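Objet : Re: Atelier choral de juillet, salle et partitions

Mesdames, Messieurs,

Le secrétariat de l'ensemble vocal Alten accuse réception du message de Mme Golestani, reproduit en partie ci-après, et y répond au nom du bureau.
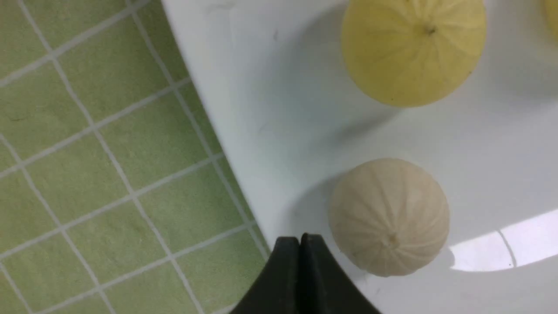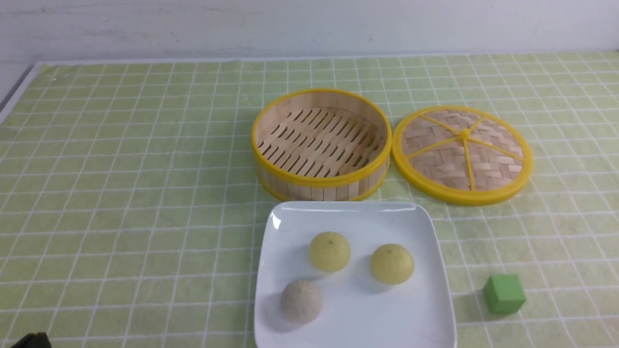 > Shahla Golestani a écrit :
> Les choristes inscrits à l'atelier souhaiteraient savoir
> si la salle Panero est confirmée et si les partitions
> seront remises sur place.

La salle Panero est confirmée pour l'ensemble des répétitions. Sa capacité est limitée à 100 personnes, chefs de pupitre compris. L'accueil débutera à 9 h 30 et M. Takeshi Ishida dirigera la mise en voix.

Les partitions seront envoyées par courrier aux inscrits. Leur achat a représenté une dépense de 373 euros, prise en charge par l'association. Les altos voudront bien noter que la page 5 de l'édition Kuroda comporte une erreur de mesure ; un feuillet corrigé sera joint.

Toute demande relative au piano d'accompagnement est à adresser à M. Kohei Ebihara.

Veuillez agréer, Mesdames, Messieurs, nos salutations distinguées.

Kazue Nagano
Secrétariat, ensemble vocal Alten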